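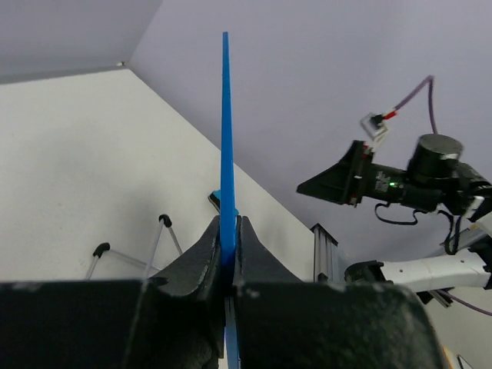

3.2 What I heard in the bridges

I started with Bilo's first two records, mostly as I already knew every word and figured the coding would go fast. It didn't! Of the 43 songs in my set, 18 have a bridge that changes key, and I had to go back over nine of them with headphones on before I trusted my own notes. Vandel was the worst for this (I love them, but they bury the bass under so much organ that you can't tell where home is).

Figure 2. Share of songs with a key change in the bridge, by band. Kyriakidis is left out, as the demo tapes run at uneven speed.

As Figure 2 shows, the Bestville bands sit well above the rest, and I'd guess that's down to the shared rehearsal rooms more than the shared producer. I asked one of the drummers over coffee and got a shrug, so take it as a hunch. The live versions are a whole other story, and I get to those in Section 3.3.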